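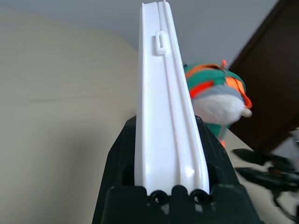
Slide 1. White plastic rail in the gripper, wrist camera view, open day at Huro.

(Leave this one up while people find their seats. Say hi, thank Iida for the intro, check that the back row can hear me.)

So, hi everybody! I'm Kaan, and I get to talk about the open day, the one we held on Saturday, August 28, 2021. Some of you were there, and some of you ate most of the cinnamon buns, and I know who you are.

OK, look at the slide for a second. The black thing at the bottom is the gripper, and it's got the long white part clamped between its jaws, standing up. This is what the wrist camera sees, so it's what we had up on the big monitor all day, and people loved it! I'd figured everyone would crowd around the arm. Nope. They watched the monitor, then the arm, then the monitor again, like a tennis match.

(Point at the little tab with the slot, up near the top.)

See this clip? Remember it, I'm coming back to it.

And yes, the plush bird-looking guy in the back, with the orange tuft. Kids waved at him on the monitor. Moving on.

Slide 2. The plan for the day.

We had 530 visitors, which is a lot for a building with one good staircase. Groups of 20, a new group every half hour or so. Joonas did the welcome, Oskari ran the arm, and I stood by the monitor and talked. I talk fast when I'm nervous, so the first group got the whole tour in maybe half the time and then just sort of looked at me. (Pause, let them laugh, or not.)

The demo itself was simple. Pick up a rail, turn it, hold it in front of the camera, set it back down. Lahtinen gave us a box of rails from their reject pile, so if we dropped a few it was no big deal.

Slide 3. What went wrong before lunch.

Shiny white plastic! I can't say this enough. It's smooth, it's glossy, and it throws little bright spots back at the camera. Go back to slide 1 if people want to see it, there's a good glint low down in the groove.

Our software kept reading those glints as edges. It would go for a grip a little off to the side and the rail would swing. One landed on Oskari's shoe. He took it very well.

Santeri turned down two of the lamps and we closed the blinds on the window side, and the afternoon went a lot better. I'd love to tell you we had a clever fix but it was blinds.

Slide 4. The clip.

(Back to slide 1 for this, then forward again.)

The clip is a raised tab with a slot in it, and it's part of the same piece as the rail. A girl of maybe ten asked me how the robot knows which way is up. Great question! We use the clip. Find the clip, and you know which end you've got and which side is facing you. She then asked what happens if the clip is broken off. I said I'd get back to her. Oskari and I have been arguing about it ever since, and it's on the list for October.

Slide 5. Stuff people asked.

Can it fold laundry? (Every single group.)
How hard does it squeeze? We let the grown-ups try it on a rolled-up newspaper.
Does it get tired? No, but the guy at the monitor does.
What does it cost? Ask Joonas, he has the nice answer.

Two people from Bamer stayed for three groups in a row and took notes the whole time. They've asked to come back with their own parts, and I'm really happy about that.

Slide 6. Next time.

Smaller groups. Blinds closed from the start. A second monitor on the other side, so folks don't have to lean over each other. Iida wants a proper sign at the front door, since roughly 20 people ended up in the dentist's waiting room next door.

(If there's time, run the Trallent clip, it's 900 frames and goes by quick. If not, skip straight to questions. Water is under the lectern.)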